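Gorcombe Sock Knitters - Frequently Asked Questions

Do I need to know how to knit already?

A bit, yes. If you can cast on, knit, purl and cast off, you're ready for socks, and we'd love to have you. If you've never held a needle, come to the beginners' hour at Tedanside first. It's the same building, up the stairs and on the left, and plenty of our regulars started there in March with a wobbly dishcloth and were turning heels by the summer.

When and where do you meet?

The back room of the library on Strand, twice a month, from seven till nine. Dates go up on the noticeboard by the front desk and on this page. Doors open a little early if you want a good chair (the two with arms go fast!).

What does it cost?

It's £2 a session, which covers the room and the tea. Your first visit is free. Bring your own mug if you can.

What should I bring for my first pair?

One 100 g ball of 4-ply sock yarn with some nylon in it, and a set of 2.5 mm double-pointed needles or a long circular. We have a box of spare needles to borrow, so don't rush out and buy a set until you know which sort you like. Stitch markers are handy, but a loop of scrap yarn works just as well.

Pick a plain, light colour if you can bear it. Black is miserable to learn on, especially on winter evenings.

How many stitches do I cast on?

For most adult feet in 4-ply, 60 is a lovely place to start. Wide ankles might want 64 or 68. Knit a swatch in the round if you have the patience - I rarely do, but my first three pairs would have fitted somebody if I had.

Which heel do you teach?

Heel flap and gusset, to begin with. It fits nearly everyone and it's easy to see where you are. Once you've done a pair, ask Ji-hoon Gil about short-row heels. Ji-hoon has tried just about every version going and will happily draw you diagrams on the back of an envelope.

Toe-up or cuff-down?

Both are great! We teach cuff-down because our handout is written that way. Toe-up is brilliant if you're worried about running out of yarn, as you can just keep going up the leg until the ball is finished.

How do I stop the gaps at the top of the gusset?

Pick up one or two extra stitches in the corner and knit them together on the next round. If there's still a hole, close it with the tail end when you darn in. Everyone gets these, and they vanish once you've sewn them up.

My second sock is a different size from the first. What happened?

Most likely your tension changed, often from leaving a long gap between the two. Try casting on the second sock the same evening you finish the first, even if you only manage the rib. Write down your row counts as well, and keep the paper with the yarn.

How should I wash and dry them?

Cool water, a drop of wool wash, no wringing. Roll them in a towel and press, then dry them flat or hang them somewhere airy, away from the radiator. Superwash yarns can go in the machine at 20 degrees if the label agrees, in a net bag.
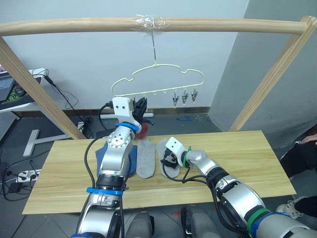

Can I bring my own pattern?

Please do. We love seeing new ones. Teodor Rønning brought along the Staltosetti cable sock last winter and half the room cast it on within a fortnight. If your pattern is a paid one, we can't photocopy it for other people, but you're welcome to pass your own copy round the table.

Do you mend old socks too?

Yes! Bring anything with a thin patch, shop-bought or handmade. It's much easier to darn before it turns into a hole, so have a look at your heels now and then.

Is the room accessible?

The back room is on the ground floor with a wide door and no step. The beginners' hour is upstairs, but there is a lift.

Page last updated November 4, 2019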